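Vedum Household Vocabulary List
Data card, release 3

Summary

The Vedum Household Vocabulary List is a collection of 2,914 English nouns, each with a short definition and one sentence of use. It was prepared for adult learners of English and for those who write teaching materials for them. Spelling follows British practice throughout. The list is maintained by the language office at Vedum, and enquiries should be addressed to Thu Khổng.

Contents

words.csv: the headwords, with part of speech and plural form
definitions.csv: one definition for each headword
sentences.csv: one sentence of use for each headword
changes.txt: a record of corrections between releases

Sources

Headwords were drawn from the Gasach reading books and from the Pētersons picture glossary, both used with written permission. Words found in only one source were kept where two editors agreed that a learner would meet them in a home, a shop or a place of work. Trade names were removed.

Definitions

Definitions are written with a controlled vocabulary of 1,000 words. A definition may not contain its own headword or any word derived from it. Where a noun has several senses, only the commonest is given; "table" is therefore a piece of furniture, and the arrangement of figures in columns is left out.

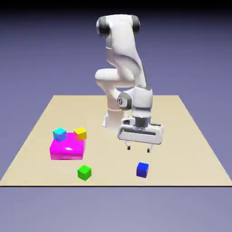
Sentences of use are original and were written by the editors at Molevora. Each must be understood without the sentence before it, and should describe something a learner could point to. Nouns for plain shapes are paired with a colour or a size, as in "The magenta box is larger than the four small cubes on the table." Proverbs and jokes were not accepted. Sentences which depend on knowledge of a particular country were rewritten.

Known limits

Food words are better covered than tools. Scottish and Irish usage is thinly represented. A sample of 50 entries was reread in April, and the corrections are listed in changes.txt.

Licence

Free for teaching and private study. Commercial publishers should apply in writing.

Last revised: Friday, May 24, 2019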